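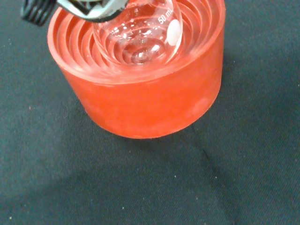
I got to the Rosales building a little before 10, far too early, and Oona Pesonen was already at the door handing out visitor stickers and telling people where to hang their coats. The open day runs every July and I'd missed it two years in a row, so I was not going to be late for this one!

You start on the ground floor with the glass store, and I could have spent the whole morning there. Drawer after drawer of flasks, sorted by size and then by joint, with the tiny ones at eye level and the great big ones down by your knees. Elin Dafis looks after it. She let us handle a few chipped ones from the repair box and showed us how a ground joint should turn — smoothly, with no gritty feeling at all. I now want a ground joint of my own for no good reason.

Then up the stairs (there are a lot of stairs) to the chemistry rooms.
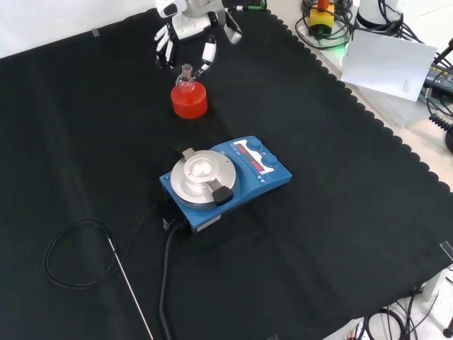
LAB VISITS

The bench I liked best was set up for small-scale work. A 50 mL round-bottom flask, a red-orange holder for it to sit in, and a blue stirrer hotplate with a metal heating block on top. I had never thought about the fact that a round flask can't stand up by itself. Of course it can't! The holder has ridges inside, so the bulb settles into it like an egg in a cup, and the block has a hollow in the middle for the same sort of reason.

Desmond Greenberg took our group, 13 of us, and he was wonderful with the younger visitors. One boy asked why you'd want a round bottom in the first place, and Desmond talked about even heating and stirring for a good ten minutes.
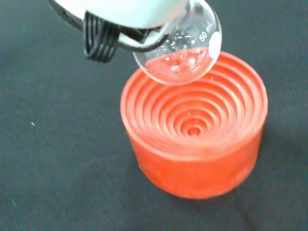
4 min read

He also explained the little white oval on the side of the flask. You write on it in pencil! I had taken it for a maker's mark. Most of the small flasks in the store downstairs had one too, once I went back and looked.

Lunch was soup and rye bread in the Jusik room, and very good soup.
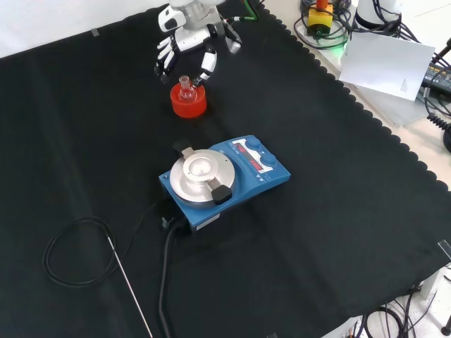 After that I asked Desmond about the temperature probe, the long thin metal one on the coiled cable, and he said a probe lets you follow the heat much more closely than a dial on its own. Lerato Makhubela joined in with a story about her first week as a student and a block set far too high, and by then we were late for the solvent store, so we had to hurry. Doors open at 10 next year as well, and parking is behind the bakery.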